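treloar-floor-pickup / README

Wrist camera stills plus the buying sheet for the Treloar office pickup trial. Mostly for whoever does the October order. Rough notes, will tidy.

Last edit Wed 8 August

What's in here
stills/ 392 pictures, wrist view only
costs.csv one line per item, prices ex VAT
wishlist.txt stuff we want but can't pay for yet

Why it exists
Need to decide between a second Drastora arm, or keep the one and spend on spare fingers, cabling and floor kit. Stills are there so people can see what sort of rooms we're buying for. Desks, chairs, cables. Not a clean bench.

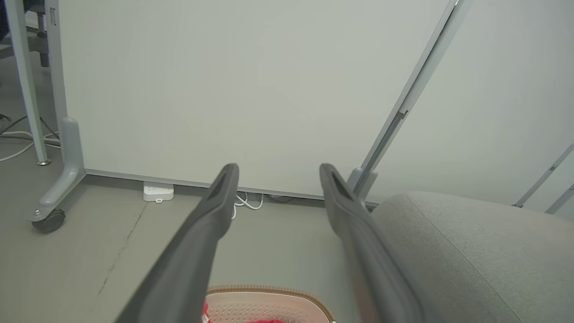

Wrist view, both fingers, power strip and cables on the floor by the wall panel.

Cable clutter matters for the budget more than we thought. Thin white cable on a light grey floor is hard to pick out, so either better lighting or cable covers under the desks. Covers are cheaper. Priced both, see costs.csv rows marked FLOOR.

Budget
Total for this round: 3,425 pounds
Spare finger sets (Ceris, matte plastic): 396
Cable covers and clips: almost 300
Rest is held for the arm deposit, or for a new wrist camera if the arm gets turned down. Do not spend it on lamps, lamps come out of the Brimden pot.

Delivery for Ceris parts not included, they quote it seperately. Ask before ordering. Same for the mounting screws, wrong length came last time and we lost a week.

Before you order
Check finger length against chair clearance. Seats push in close to the desks at Treloar, long fingers will catch.
Caster wheels and desk feet: measure the gaps, two desk types on site.
Get the quote in writing. Phone price from Drastora had run out by the time we replied.

Known gaps
No night stills. No stills from the Brimden site at all, access still not agreed.
No depth data, colour only.
Labels are half done, cables first, then furniture. Soft items not labeled yet.
File names do not follow room order, use the room column in costs.csv to match up. Yes it's in the wrong file. Will move it.

Use
Internal planning only for now. Ask before passing the stills on outside Treloar or Brimden.

To do
chase Drastora for a new arm quote
fix the VAT column
add Brimden rooms once we have access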